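February 6, 2021
Posted by Renji Tsuchiya to the Moscombe Reuse & Recycling list

Indik wrote:
> Does anyone know if the orange bottles can go in the clear plastics
> bin? We have a couple on the green table and I don't want to toss
> them in the wrong place. Also, caps on or caps off? The sheet by the
> door says one thing and the Plemomis web page says another.

Hi Indik, and hi everyone else who wrote me off-list about the same thing (you know who you are!)

Short version: no, please keep the orange ones out of the clear bin. Plemomis takes colored bottles, but they want them bagged separately, and last month our whole bag came back with a sticker on it. Eight people emailed me about that sticker. I'd love to go a month without another one. 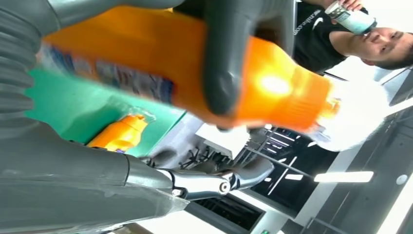

1. Labels

You can leave paper labels on if they won't come off with your thumb. The plastic wraparound kind should come off. I slit mine up the side with a butter knife and they peel right away, but the glued ones are a pain and I won't judge anybody who gives up. I spent an entire phone call with my sister picking at one and all I got was a sticky thumb. Orange bottles with a label on the side are fine for the colored bag, whatever language it's in (somebody did ask me that).
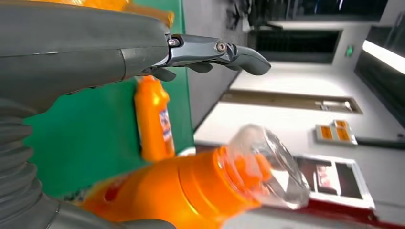 If you have the patience, warm water and dish soap will take off most of the gum. Rinse the inside while you're at it, shake it out and let it drain upside down overnight. Juice is the worst for getting sticky, and the bag stinks by the end of the week if even one goes in with a mouthful left.

2. Caps

Caps ON, screwed down tight. I called and asked, and the sheet by the door is the old one, so go with the web page. The big ribbed caps are the ones people keep pulling off and saving for me in jars, which is very sweet, but I have 312 of them in my garage now and I really don't need more!
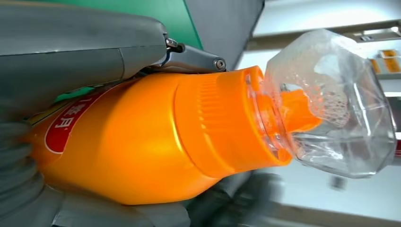
Same goes for clear bottles, cap on if you still have it, and don't worry if you don't. Squash them first if you can. They take up a ridiculous amount of space otherwise, and I can only fit 4 bags in the car.

Drinks cans go in the metal box, same as always. Next run to Plemomis is in two weeks, and I'll come by for the bags in the morning. If anybody has a spare roll of the big blue ones, I'm down to my last few.

Renji

Recent messages on this list
Re: Nishimura jars, anyone want them?
Squashed cans and the metal box
Blue bags, where do you buy yours?
February pickup times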